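Flurkevine Wall Desk Finish Kit
Sold by Suksawat, Filldale

Maker's claim: one coat, no sanding, hard in 30 minutes. We'd give it longer.
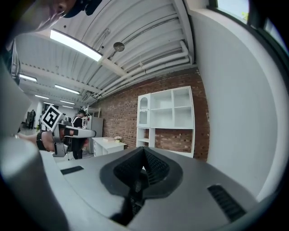
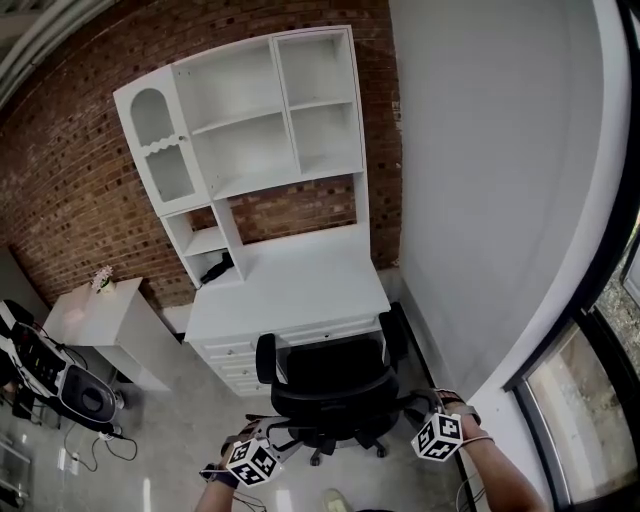
Second photo: white desk and hutch against red brick.

The kit has a 10 oz can of satin white, a foam roller and a sheet of instructions you can skip. Coverage is listed as 62 square feet. Panya Thongsuk got less than that in February, on bare pine - two coats, and the knots still showed.

"Stain blocking" is printed on the lid. Use a real primer anyway.

Not for countertops, whatever the leaflet says. Item 131. Opened cans can't be returned.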